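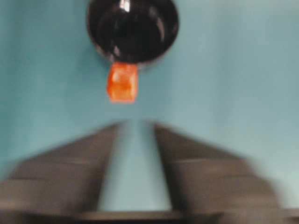

# Fruit jelly sweets

Fruit jelly sweets are small, soft, see-through sweets made by boiling fruit juice or pulp with sugar and something to set it. I've been making them for years and I still think they're the nicest thing you can do with a glut of plums! This page covers where they come from (as far as I know it), how they set, and how to keep them.

## Setting

There are two main families. The firm sort relies on pectin, which is found in fruit anyway — apples and quinces are full of it. The bouncy sort uses gelatine, and that's the one most of us grew up chewing. Agar is a third choice, good for vegetarians, though I find it snaps a bit when you bite it.

Pectin sweets need a proper boil and a squeeze of lemon. Gelatine ones mustn't boil at all, or they go weak and sulky.
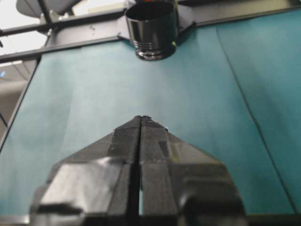

Cutting is the fiddly part with either kind, so I oil the knife and wipe it between rows. A 20 cm square tin gives me 40 sweets if I'm generous with the size, and they then want a night in the open air before you roll them in sugar.

## Local kinds

In Drundinska the classic flavour is sea buckthorn, sharp enough to make your eyes water. Laltia, the next valley over, prefers apricot and leaves the sugar coating off (I'm with Drundinska on this one). The Ondrejka sweet shop sells both, plus a rosehip one every August that goes very quickly.

## Keeping

Pectin sweets last 8 weeks in a tin with paper between the layers. Don't put them in the fridge, as they sweat and the sugar melts off.

Last changed 23/05/2021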